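Home | Diary | Workshop | Links

Wiping Day, and the New Line
Sun 30 August

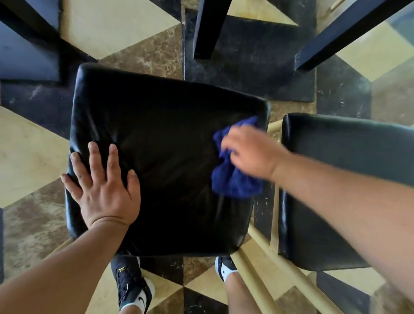

I keep wanting to write about the machines, so I will! The Humard line at Stullodstead has been running since June and I still stop on my way past just to watch it. It picks up the seat boards, lays the foam, pulls the cover tight and staples it, 52 seats in a morning, and every corner folded the same way. I used to do those corners. My thumbs do not miss it one bit.

What has changed most for us is where the hours go. We had 2 people on stapling all day long, and now both of them are out with the repair side, going to hotels and dining halls and looking after chairs we sold years ago. I've moved over too. It's slow work, cloth and hands, one seat after another, and I love it more than I expected to. You get to know leather. You feel where it has gone soft and where people always put their weight, and then you can go back and tell the line people (I did, on the Messina seats, and they put more foam at the front edge the same week!).

Not all of it is easy. The noise in the shed is different, more of a steady hiss, and there's less talking over the benches. Lunch is quieter with half of us out on the road. Pamel is getting its own line next and I know some of them are worried, same as we were. I'd tell them to ask for the training early. I got mine late and spent a week scared of a touch screen.

The counter on the line said 3,687 when I left on the last shift. I want to be there when it turns over to 4,000.

Knees sore tonight. Need more blue cloths, and must remember to wash the old ones without softener.

Print this entry | E-mail this entry

Contact | Copyright, all entries by the author | Back to top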